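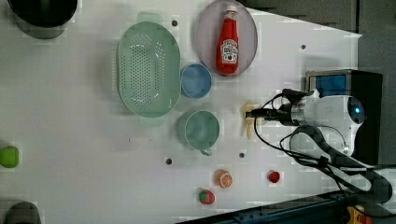 Play Food and Pretend Kitchens: your questions
by Yamila Orellana, Viltton Toy Library
Updated 10 Mar 2023

I get asked the same things about play food nearly every time I'm on the desk, so I've put my answers on one page. If yours is missing, grab me while you're in, or leave a note in the tin by the door.

What do I need to start a pretend kitchen?

Far less than you'd think! A colander, a bowl or two, a mug, something plate-shaped and a handful of food will keep most small children busy for ages. You don't need a toy cooker. My son Baltasar cooked on an upturned washing-up bowl until he started school and never once complained about the facilities. I'd spend the money on the bowls and plates, which get used for everything, and borrow the food from us.

Toy crockery or the real thing?

I like full-size bowls and plates for this, and so do most children. Doll-sized pans look sweet but you can't get a decent banana in them. Plastic picnic things are ideal, and charity shops are full of them (the one by the 139 stop in Plesta usually has a basket under the coats). I'd steer clear of anything with a chip or a crack.

Is it all right to put an empty sauce bottle in with the toys?

I do. Children adore a packet or bottle they know from home, and a ketchup bottle gets picked up before nearly anything else. Wash it out properly, let it dry with the cap off for a good while, then put the cap back on tightly. If the cap is small enough to worry you, leave the bottle out until your youngest is past the putting-things-in-mouths stage.

Soft food or hard food?

Bit of both, if you can. Hard plastic fruit is easier to wipe and makes a very satisfying noise in a colander. Soft food is kinder to bare feet and little brothers, and the floppy bits are nice to squash and fold. I used to be firmly on the hard plastic side and I've come round.
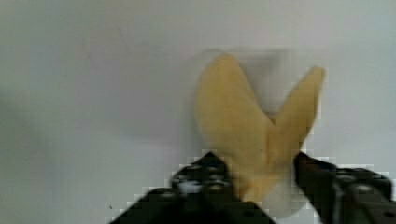
Agathe Boyer disagrees with me on this one and says I may print it: she finds soft food picks up every crumb and hair in the house, and she'd sooner step on a plastic strawberry than wash a banana again. Fair enough, Agathe - I'll put you down for the hard fruit.

How do I clean it?

Hard pieces go in a bowl of warm water with a squirt of washing-up liquid. I leave them 15 minutes, then rinse and spread them on a tea towel. Check for little holes first, as hollow fruit can fill up and then dribble on you for a week. Soft pieces I wipe with a damp cloth and a tiny bit of soap. Felt gets dabbed, never soaked (I ruined a lovely fried egg finding that out). Please don't put any of our sets through the dishwasher, even on the cool wash.

My child only tips everything out. How do I get some actual playing going?

Tipping out is playing, so let them have a good tip first. After that I set out a small beginning and then keep quiet. One thing in one bowl is usually plenty, with the other bowls left empty so there's a job waiting. A banana curled up in the green bowl with the handle, next to an empty blue one, is just the sort of start I mean, and the strawberry over on its own will get fetched sooner or later. Hipólito Arancibia does it with a shopping list, all drawings, which works a treat with the fours and fives.

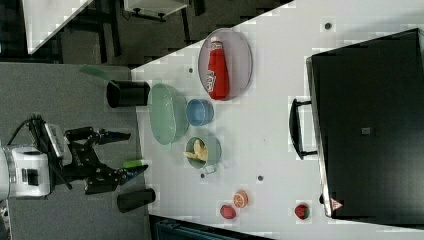
What about sorting and tidying up?

Sorting is half the fun for some children and torture for others, so I never insist on it. If yours likes a system, give every kind of food its own bowl and let them decide what belongs together. I've seen fruit sorted by colour, by size, and once by who was friends with whom. In that last one the orange half and the red fruit were allowed to sit together and the strawberry wasn't speaking to either of them, and I thought the reasoning was sound. At the end, bowls go inside each other, food goes in the biggest one, and

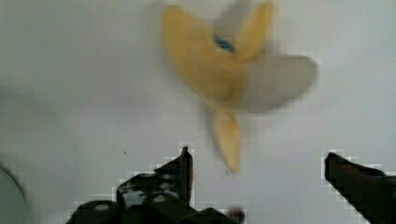
the whole lot goes back in the bag with the card on top. If you're returning a set to us, it doesn't have to be sorted at all. I go through it on the desk while you choose the next one.

Something's gone missing. Are we in trouble?

No! Peas go under sofas. Tell us what's gone so I can mark the card, and if it turns up in September, pop it through the letterbox. We don't charge for lost food. We do ask for a small contribution if a whole bowl or plate disappears.

Can I donate ours?

Yes please, as long as it's clean and nothing's been chewed through. Brândușa Surdu looks after donations and is after plates and mugs more than food at the moment. Leave them at the desk in a bag with your name on.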